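About Lakemdale Supper School

We teach ordinary people to cook dinner for other ordinary people, some of whom are six and have opinions about onions.

The school began in Loubna Kabbaj's kitchen, after her daughter asked for a birthday meal that looked like a submarine. Loubna built it from meatloaf. It looked like meatloaf. The guests ate every bit of it and two of the parents wanted the recipe, so she started a class on weeknight cooking, with one evening set aside for food shaped like other things.

Essam Gaber joined us 11 years ago to teach bread and stayed to teach nearly everything else. He trained at the Kettani bakery in Fovham, where he shaped 500 rolls before breakfast and learned to dislike breakfast. His pizza dough class fills up first each season. His lentil class does not, and he would like you to know he has noticed.

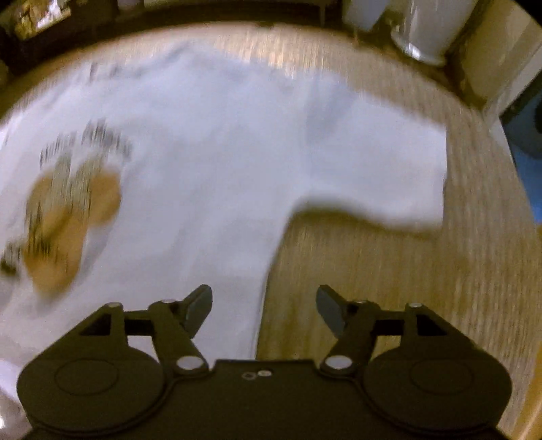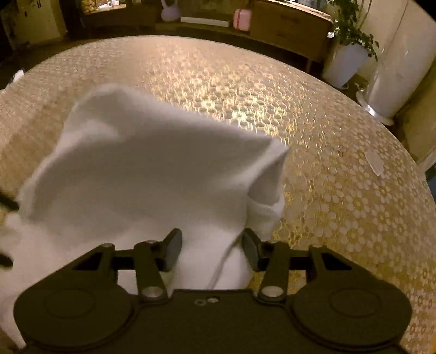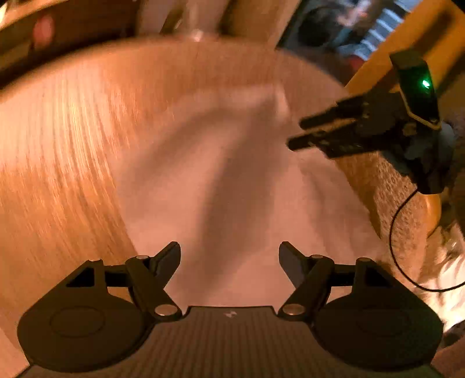 Classes run for two hours in the evening, starting at 6:30, and we take 12 people at a time. You'll cook in pairs, eat what you made, and go home with the recipes on paper – we tried an app once, and everyone got dough on their phones. Our recipe binder now holds 196 dinners. At least 30 of them are chicken. We're working on it.

We also run Vondar Saturdays' less glamorous cousin, the Kids' Table, for cooks aged seven and up. They chop soft things with small knives, stir hard things with great force, and are much better than the adults at following directions. Past menus include dinosaur calzones, a taco volcano, and a green soup that was renamed swamp and then went very quickly.

You don't need any experience. You don't need your own apron, though you may want one if you've signed up for beets. Tell us about allergies when you book, and tell us about picky eaters too. Loubna raised three of them and takes it as a challenge.

The school closes in July, when it's too hot to bake and Essam goes fishing. He has yet to bring back a fish.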